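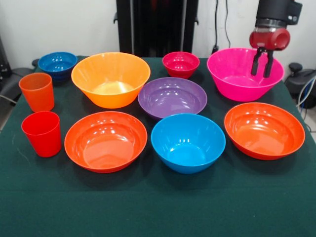 Drimotum brings bright plastic bowls and cups to the family table

New tableware range "Koo" will be in shops from September

FOR IMMEDIATE RELEASE
2001-07-27

Drimotum, the maker of household goods, announces today its new range of plastic tableware under the name Koo. The range consists of bowls and cups in strong, glossy colors, and it is intended for families who eat together every day and who do not wish to keep one set of dishes for the children and another set for the adults.

Koo was presented to the trade this week in the Drimotum showroom. For the presentation, the tables were covered with plain dark green cloth and the pieces were placed on it without food, so that the buyers could judge the shapes and the colors for themselves. Large bowls in orange and hot pink stood together with smaller ones in red and dark blue, a shallow bowl in purple, and tapered cups in orange and red.

A range to mix freely

Most plastic tableware is sold as a set in one color. When one piece is lost on a picnic, the set is not complete anymore, and the family must look for the same color again, often without success. With Koo, there is no correct set. Every piece is sold alone, and the customer decides which bowl goes with which cup.

"My mother had a cupboard with bowls from many different years, and we children each had a favorite," says Han-gyeol Seo, who designed the range. "I remember very well the arguments before breakfast. When I started to work on Koo, I wanted to make bowls that a child will ask for by color. I also wanted the parents to be content to see them on the table when guests are coming."

The work on the range took 35 weeks. During this time 47 color samples were made and compared in daylight and in the evening under an ordinary kitchen lamp. Some colors which were beautiful in the morning became gray at dinner, and these were taken out. The orange was changed more often than any other color. In the large bowl the light comes through the plastic and makes the bottom look nearly yellow, and Han-gyeol Seo decided to keep this effect.

The shapes

The large bowl has steep sides that open toward the rim. It is meant for salad, popcorn or fruit in the middle of the table. The small bowl is for dessert, cereal, or the olives and nuts before a meal. One version of the small bowl, in dark blue, has ribs on the outside, which give a better hold to small hands. The shallow bowl has a wide rim and low walls, and is suitable for sliced bread, cookies or cut vegetables.

The cup becomes a little narrower toward the base and has a wide opening, so that a hand with a sponge can go inside. It is made for cold drinks and holds 295 milliliters when it is filled to the rim.

Bowls of the same size can be put one inside the other. A family with a small kitchen can keep the whole collection on one shelf, and Drimotum has paid special attention that the bowls come apart again easily. The surface is smooth and shiny, and can be washed by hand with warm water and normal dish soap. Rough sponges should be avoided, as they will take away the shine.

For the kitchen and for outside

Although Koo was designed for the daily table, the pieces are also light enough to be carried to the garden, the beach or the park. Together with the tableware, Drimotum will offer a carrying bag under the name Trullau. The bag is made of cotton, with a flat bottom and two long handles, and it has space for a meal for six persons — bowls, cups and a folded tablecloth. It will be sold separately.

Where to find Koo

The range will be available from September in all Zamance stores. Zamance will show the pieces on open tables near the entrance, mixed by color and size, and customers are invited to take them in the hand and to put together their own selection. In the opening week, the first 100 customers in each store who buy four or more pieces of Koo will receive a Trullau bag without charge.

"We sell many dishes, and the customers are usually careful with color because they are afraid to become tired of it," says the purchasing department of Zamance in a written statement. "With single pieces they can begin with one red bowl and see if they like it. We believe that many of them will come back for the next one."

Independent shops that wish to carry the range can request the order list from Drimotum by mail or fax. The smallest order is one carton, and a carton can contain different colors. Replacement pieces will be available for as long as the range is produced.

About Drimotum

Drimotum develops and produces simple goods for the kitchen and the dining table. The company works with a small team of its own designers and tests its products in the homes of its employees before they are offered for sale. Its other products include storage boxes, pitchers and serving trays.

Note to editors

Samples of single pieces can be lent to magazines and newspapers for a period of two weeks. Please state the desired colors and sizes in your request — the hot pink large bowl is at this moment available only in limited number. Interviews with Han-gyeol Seo can be arranged through the press office of Drimotum.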